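About Drillilow

Drillilow sorts, folds and stores knitwear for households and small shops. Milovan Shehu started the business in a rented unit on Brirnden Road, and we now run 3 sorting rooms.

Items are logged on arrival, checked for holes and pulled seams, and grouped by fibre and weight. Grey and other neutral colours are kept apart from dyed stock. Knits are stored flat in bins and never on hangers, as hanging stretches the shoulders.
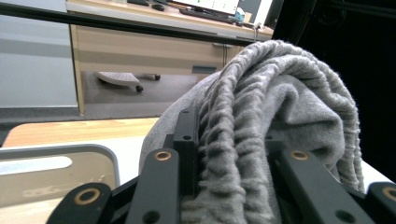
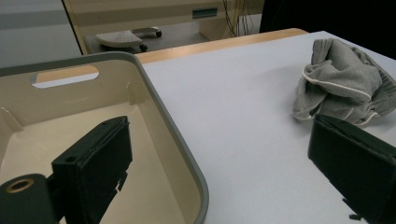
Bins must have rounded inside corners and handle cutouts. Square corners catch loops, and lids are not used during sorting. Each bin is wiped out between customers. The fill limit is 200 mm, measured from the floor of the bin. Heavier pieces go at the bottom.

Our storage racks hold 1,043 bins at full capacity. Labels follow the Pamau system, which records the customer, fibre group and shelf.

Storage is billed by the month. The intake desk is closed for stocktaking during the first week of September. Repairs are sent to Sánchez, next door, and are quoted separately.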